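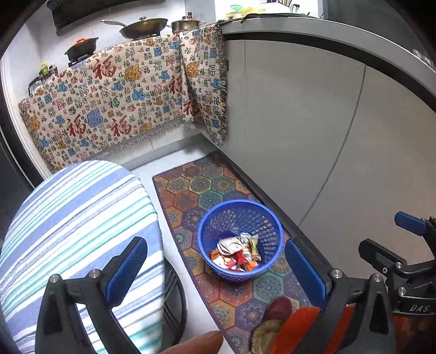 etia_kitchen
Finally have numbers from the table clearing task, so sharing them. We trained on 3769 handheld gripper demos, all in real kitchens, snack wrappers from table to basket. Then I threw out every demo where the person paused more than 2 seconds, which left 3292. The smaller set did better! I ran both policies in 16 homes and the filtered one won in most of them - I really didn't expect that.

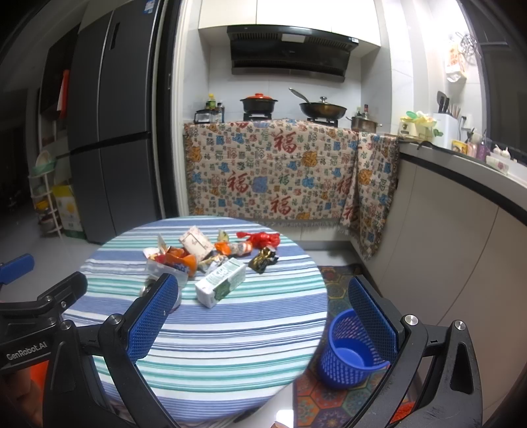 Asanka Mondal
Not sold on the pause thing. People stop when a wrapper is hard to grab, so you probably tossed your hard cases and got a smoother looking robot. Did you try dropping the same number at random?

etia_kitchen
No, and I should have. Running it this week.

uva16
I'm with Asanka. We saw the same bump on Jedness and it went away once we added foil stuff to the test.

Kobe Wuyts
Disagree, pauses wrecked our policy. It would just hover over the table forever - trim the pause and keep the rest of the demo.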